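The foam box has been living at the end of the couch since October and I've decided I'm fine with it.

Some background, for anyone who didn't read my long complaint about the hall closet. I ordered a replacement glass carafe from Grollolard (the old one met the faucet, we don't need to go over it again) and it came packed in one of those white foam boxes that could survive a fall off a truck. The carafe went in the kitchen. The foam box was supposed to go out with the trash. But I set my keys in it while I was looking for the tape, and then I put my sunglasses in it, and by bedtime it was a Thing We Use.

It's ugly! The edge of it is all rough and pebbly. But it has this nice smooth dip on the top and everything small I own wants to be in there. I've bought real trays before. I bought a very pretty one from Mertens two years ago, and it's holding up a plant.

So anyway, this post is about the small stuff, the going-out-the-door stuff, because I finally spent an afternoon on it and I feel great. I'd been finding face masks everywhere. In the glove compartment, in both winter coats, one in the bread drawer (?). I still wear them at the pharmacy and on the bus when people are coughing, and I fly to see my sister a lot, so I go through them. I'd bought a pack of 40 a while back and would have sworn they were gone. They weren't gone, they were just living in the house with me like mice.

What I did was go around with a big plastic bag and scoop up anything that belonged to leaving the house. Masks, hand sanitizer, tissues, lip balm, transit card, those little packets of wipes, receipts, a truly upsetting amount of gum. I dumped it all out on the houndstooth throw, which makes everything harder to see, by the way. If you have a black-and-white houndstooth anything, don't sort on it. I lost my transit card twice and it was right in front of me both times. I also set my phone down on it constantly, and thank goodness the phone is pink or I'd still be patting around for it.

Then piles. Any mask that had obviously been worn, or was fuzzy, or had a stretched-out loop, went straight in the trash. The ones still in their wrappers went in a zip bag for the suitcase. The clean loose ones I folded in half and put back in the foam box, and that's where they're staying. I know the proper thing is to keep them in the packet they came in. I've tried that. The packet goes in the closet, the closet door gets shut, and then I'm standing at the bus stop with my scarf over my nose.

The ear loops are the part that drives me up the wall. You fold a mask nice and flat, you set it down, and the loops just spring out and do whatever they like, and when you pick one up it brings a friend. I tried wrapping the loops around the folded mask, which looks very neat and takes forever to undo with gloves on. I tried tucking them inside the fold. That works until you breathe near it. For now I'm just laying them down with the loops all facing the same direction, more or less, and grabbing from the top.

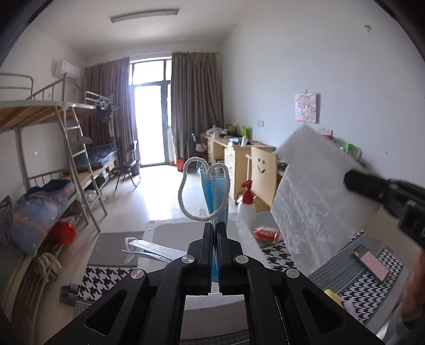
The pump bottle was the other big decision. I used to keep it by the kitchen sink, where there's already soap, so what was it doing there? Now it stands right behind the box and I get to it on my way in, before I've touched the light switch and the fridge and my own face. I did have it inside the box for a day and it tipped over every time I reached for my keys, so outside it is.

I also threw out a whole lot of packaging, which was overdue. I'm a saver of plastic. Big crinkly sheets of it, because what if I need to wrap something? I've wrapped exactly nothing. I kept one sheet for the suitcase (shoes) and let the rest go, and I kept the flattest piece of cardboard for sliding under the dripping boots when it snows.

A couple of you wrote to ask if I'm still using the Numska wall pockets from last spring. Sort of! One is still up and it has batteries in it. The other one came down along with some of the paint. I'd say get them if your walls are tougher than mine.

Oh, and the receipts. There were 12 in my coat alone, and one was for the carafe, the first carafe, the one I broke. It was still under warranty when I threw it away. I've put that receipt in the foam box too and I'm going to think about what I want to do with it.

Next up is the bathroom shelf, if I can work up the nerve. There's a basket on it that I haven't looked in since we moved.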